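**Udley student manipulation project, bench notebook, October**

Task this block is utensil sorting with two hand-held grippers, one per hand. Items go from the cloth into the divided holder. Target for the Clarnosham demo is 400 clean episodes; the Zabala training script wants 700 before it stops overfitting, so we keep recording past the demo number.

Settings carried over from the last entry:

- episode cap 2,000 steps
- both grippers zeroed before every batch
- holder stays on the table between episodes, item layout changes
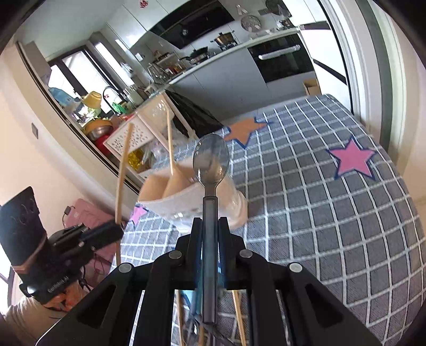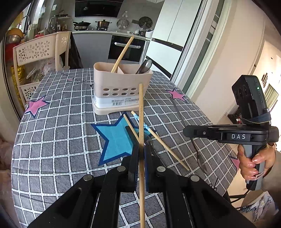
Spoon in the first, chopstick in the second, both held close to vertical.

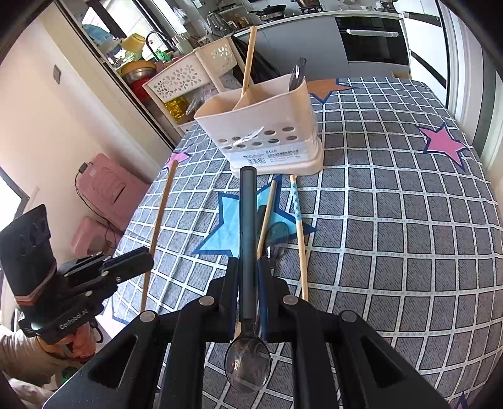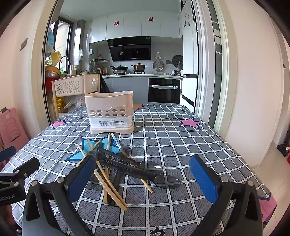

Opening width drifts after long batches. Re-zeroing with the fingers fully closed brings it back. Logged offset before the reset was 2 mm on the left unit, nothing measurable on the right. Left unit gets the spare linkage screws from the Damell kit before the next batch.

Chopsticks remain the worst class. Approach angle matters more than speed: across the stick is fine, along it the fingers close on nothing. Spoons are easier if taken by the handle, but the policy keeps going for the bowl. Possible cause is label imbalance in the early episodes. Check before blaming the network.

To do:

- split the log by item class
- drop episodes where either gripper loses tracking
- rerun the baseline with the wrist view only
- write the calibration steps on the inside cover, the loose sheet is missing again

Baseline goes on the small GPU overnight. If the loss is flat by 7:00, kill it and free the machine for the vision group.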